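Home Questions Tags Unanswered Users Help Log in

Cloth folding policy looks great in replay, falls apart on the second corner. Is this a planning problem or am I being sold something?

I inherited a pipeline that trains a folding policy from hand-held gripper demos. The vendor tool (Fletix) does pose tracking, cuts the episodes and spits out a score for each one. We have 130 episodes of cloth handling and Fletix marks nearly all of them "good". Our policy, trained on the good ones, gets the first grasp and then wanders off to a spot well short of the second corner.

Vendor support says we need more data. They always say that. I'd like to know what is wrong with the data we have before anyone collects more.

Some of the demos are on the floor, with the green cloth clipped at its far edge.
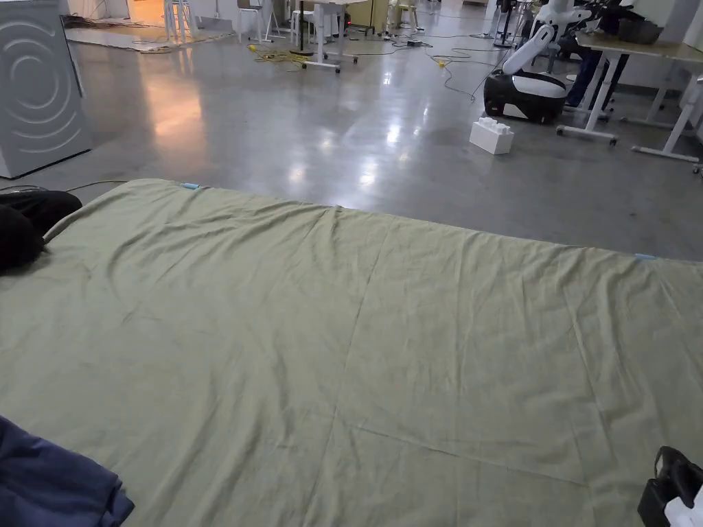 Floor setup, cloth spread flat, clips on the far edge.

The rest are on a bed, with a blue cloth on a beige or greenish sheet. Same tool version, same tracking settings. I merged both sets because the docs say the policy is "scene agnostic", a phrase I have learned to distrust.

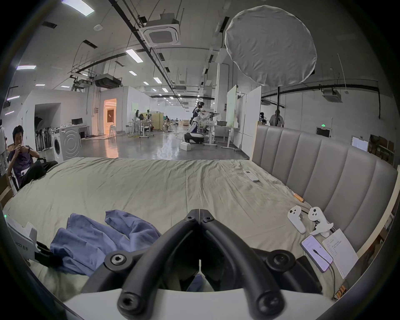
Bed setup, gripper over the sheet.

What I've tried: lowering the learning rate, longer action chunks, switching the planner from Pinley to the default one. Pinley at least logs why it rejects a path. The default just goes quiet. Neither fixed it. Offline error is tiny in every run, so either the error metric is meaningless or I'm missing something obvious.

3 answers

Answer 1 (accepted)

Stop looking at offline error. It compares the predicted action to the demo action at states the demo already visited, so a policy can score beautifully and still have no idea what to do once it's a couple of inches off.

Plot the raw gripper tracks next to the Fletix output for the same episodes. I did this with one of our sets and the tool had smoothed the track so hard that the short pause before each grasp was gone. The fingers were closing while the pose was still moving. If your second grasp lands short, that's the first thing I'd suspect. There's a setting for it under export, and the default is far too strong for cloth.

Second, split floor and bed and train them apart. I don't buy "scene agnostic" either. Check what origin each episode uses. If the floor ones start from the floor plane and the bed ones start from wherever the tool was picked up, you've averaged two different height conventions and no planner will save you.

As for the "good" score, on our version it only meant tracking never dropped out. It didn't look at the cloth at all. Go through the grasp segments yourself. You want ones where the fabric is plainly between the fingers, like this one from our own bed set:

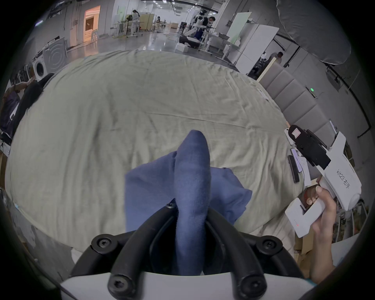
Ceva replied that this matches what they got on towels: 74 episodes passed the score, and 17 of them had the close command stamped before the fingers reached the cloth. Dropping those helped a bit. Turning off the smoothing helped a lot more. Ceva also says to check that both grippers share a clock, as theirs were off by 4 frames and the score never flagged it.

Answer 2

Have you tried a bigger model? We had a similar problem and it went away when we upgraded. Not sure which part of the upgrade did it.

Answer 3

Partly disagree with the accepted answer. Smoothing is worth checking, but I've seen the same short reach with raw tracks. In our case it was the action chunks. The robot ran a whole chunk blind after the first grasp, by which point the cloth had shifted. Cut the chunk in half, replan more often, and see if the miss shrinks. It costs you one config line. If nothing changes, go back to the export settings.

Also, Mulcahy has an open replay viewer that draws the commanded and measured poses on the same clock. Clunky, and the install notes are out of date, but it doesn't give you a score, which I've come to see as a feature.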